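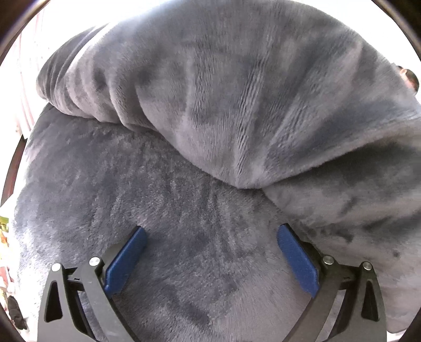
Fig. 1. Gray plush fleece, rolled fold resting on a second plush surface. Pile streaks and mottling on both.

## Unit 4: Pile fabrics in the household. Folding and storage of plush fleece

Handout to accompany the practical. Revised 12 December 2010 (K. Hamann). Replaces the August version, in which the folding sequence was given for woven blankets only.

### 4.1 Terms

**Pile.** Fibers standing out from the ground fabric. In plush fleece the pile is short and cut or brushed to a fairly even height.

**Nap direction.** The direction in which the pile lies down under a light stroke of the hand. Stroking with the nap gives a smooth, usually paler surface; stroking against it raises the fibers and usually darkens the surface. The effect depends on the viewing angle and reverses when the blanket is turned end for end.

**Fold radius.** The radius of the inside curve at a fold. A thick blanket cannot be folded to a small radius without compressing the pile.

**Crease.** A line at which the fabric has buckled. A soft crease disappears when the fabric is shaken. A set crease remains after shaking and needs moisture or time to recover.

### 4.2 Reading the surface

Patches of lighter and darker gray on a single-color fleece are normally a matter of pile direction. The fold in Fig. 1 alternates between pale silver and slate-gray patches. Before recording a patch as a stain, stroke it once in each direction. A patch that changes tone is pile. A patch that keeps its tone is recorded on the condition sheet and checked again under side light.

Texture is judged separately from tone. In Fig. 1 the lower surface has a slightly coarser pile than the fold and looks speckled. A difference of this kind may indicate a different fabric, the reverse side of the same fabric, or wear. It cannot be settled by eye. Turn back a corner and compare the ground fabric.

### 4.3 Behavior at a fold

A rolled edge gathers into parallel ridges because the inner layer has a shorter path than the outer layer. The surplus on the inside has to go somewhere and forms wrinkles, most of them near the end of the roll. Compare the left end of the fold in Fig. 1.

Where a roll is not supported evenly it sags, and the sag pinches into a V. The V near the middle of Fig. 1 is typical. Points to note:

- The V concentrates the load on a short length of fabric.
- Left under weight, it is the first place at which a set crease forms.
- It is removed by lifting the roll on both sides of the pinch and laying it down again. Pulling on one side only moves it.

### 4.4 Folding sequence

1. Clear the table. Lay the blanket out flat, nap running away from you.
2. Smooth once with the flat of the hand, with the nap.
3. Fold in half lengthwise. Match the edges, then the corners.
4. Fold in thirds across the width. Do not press the folds down.
5. Roll loosely from the closed end.
6. Place with the free edge underneath.

For blankets too thick to fold in thirds, stop after step 3 and roll.

### 4.5 Storage

Plush fleece is stored on top of a stack, never at the bottom. Shelf boards are to be wiped and left to dry before use. The Dotuvwood shelves in the practical room are assigned as follows:

| Shelf | Group | Tutor |
|---|---|---|
| 452 | Arnow | Rothe |
| 1547 | Hillen | Albers |
| 1607 | Reserve | Kohlhase |

Refold after 28 days, moving the fold lines by a hand's width.

### 4.6 Written work

Each group submits one condition sheet covering tone, texture, creases and fold lines. Sketch the fold in section and mark the inner and outer paths. Sheets go to J. Wegener. Use pencil; ink transfers to the pile.

Reading for Unit 5: Rothe, section on laundering, up to the paragraph on tumble drying.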